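One Rod, Too Many Shirts: What We Learned About Shared Clothes Storage
Project report by Ülle Liepiņa, with Dzintra Mockus and Priit Mets
Handed in 02/10/2020
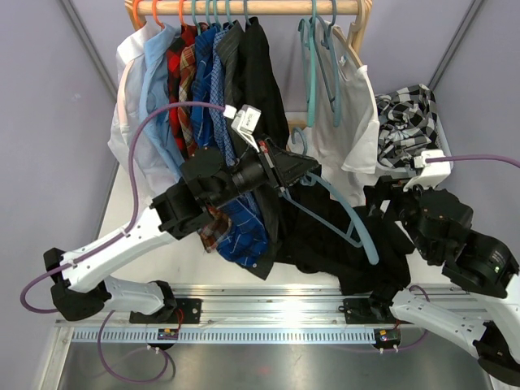 Fig. 1. The wooden rack with shirts on orange and teal hangers, the plaid and checked ones packed in close beside each other.

Our group picked clothes storage for the everyday objects project, and I'll admit it was my idea. I share a closet with my sister and I've been mad at it for years. Dzintra wanted to do kitchen drawers and Priit wanted to do bike locks, so we voted, and then Priit changed his vote when he found out bike locks meant standing outside.

The question we wrote down in week one was this: what makes a hanging rail annoying to use, and what can you fix without buying a new one? We kept that second part in because Maëlys Hervieu, our instructor, kept asking us who was going to pay for all the nice ideas on our poster. Good point! After that we stuck to things a person could do on a Sunday afternoon with what they already own.

What we did first

We started by asking people in our dorm, Punden Hall, to write down what they did the last time they got a shirt out. Not what they usually do, just the last time. We got 152 answers back, which is way more than I thought we'd get (Priit put the form next to the laundry sign-up sheet and I think that helped a lot). Dzintra typed them all in and sorted them into piles.

The biggest pile was "pulled out the wrong thing." People went for the dark shirt and got the other dark shirt. The next one was hangers catching on each other, where you pull one and two more come with it. Then came clothes sliding off, then things getting wrinkled from being squeezed. A smaller pile was people who don't hang anything at all and use a chair. We left the chair people out of the rest of the project, but we do have notes on them if anybody wants to continue this.

The rack

For the rack part of the project we wanted a mix that looked like a real person's week, so we went with dress shirts, plaid and checked shirts, a T-shirt and a jacket. If you only hang up white shirts you don't learn much about finding things. The light blue button-up and the white dress shirt were easy to tell apart even when they were close together. The red plaid and the blue checked one were a different story once they got squeezed, because all you get is a thin strip of each and your eye goes to whatever part of the pattern is sticking out.

The jacket was the item we argued about the most. It's black, with a dark pinstripe panel at the collar, and it hangs long, so it hides things. Dzintra thinks jackets should always go at the very end of a rail. I think they should go wherever you put them down when you walk in the door, because that's where they end up anyway. We didn't settle this. In our recommendations we went with Dzintra's version, mostly because she wrote that section.

The hangers

I could write a whole second report about hangers. We had orange ones and teal ones, and at the start we weren't thinking about color at all. Then Priit said, why don't we make the colors mean something? So we tried a rule on paper: one color for shirts you wear to class and one for things you only wear sometimes. People we showed it to liked it right up until we asked if they'd keep doing it, and then they made a face.

The empty hangers were the real surprise for me. I always leave mine on the rail between the clothes, or just shoved off to one side, and I never thought of them as a problem. But a bunch of empties hanging together gets tangled fast, with the hooks and bars all looped through each other, and then it takes two hands to get one loose. We timed this with friends. Getting one hanger out of a tangled bunch took 15 seconds on average, and getting one from a neat stack lying flat took so little time that Priit said the stopwatch was mostly measuring his thumb.

So our first recommendation is boring but I really believe in it – take the empties off the rail. Put them in a box, or on a hook by the washer, anywhere that isn't between your shirts.

Spacing

For spacing we borrowed a tip from Uldis Šimkus, who runs the alterations counter at Rivas in Jultevdale and let us bug him for an entire lunch break. He told us to push everything to one side and see if you can still fit your flat hand between the last item and the end of the rail. If you can't, something has to go. We tried it in 8 closets in the dorm and only one passed. It belonged to a guy who had moved in that week.

We also found that gaps don't stay put. You space everything out nicely, somebody grabs one shirt, and the whole row slides over and bunches up again. Small clips or rubber bands on the rod would help with that. We drew a clip we called the Skedix, and the drawing is in the appendix. We haven't made one yet.

What didn't work

Our folding test was kind of a mess. We wanted to compare folded shirts with hung ones for wrinkles, but we didn't agree ahead of time on what counted as a wrinkle, so Dzintra's scores and mine don't match at all. I took the numbers out. Next time we'd use the same person for all the scoring and the same lamp.

We'd also ask people in July, when it's hot and there are fewer jackets in play. Everybody's closet was at its fullest when we did the survey.

Recommendations

Move empty hangers off the rail.
Put long, dark things at one end.
Don't hang two patterned shirts next to each other.
Do the flat hand check once a month.
If something is always in a heap, give it a shelf and stop fighting with it.

Thanks to Maëlys for reading two very rough drafts, and to everyone in Punden Hall who filled out the form. My sister and I have divided up our rail with a piece of tape, and the jackets are on her side.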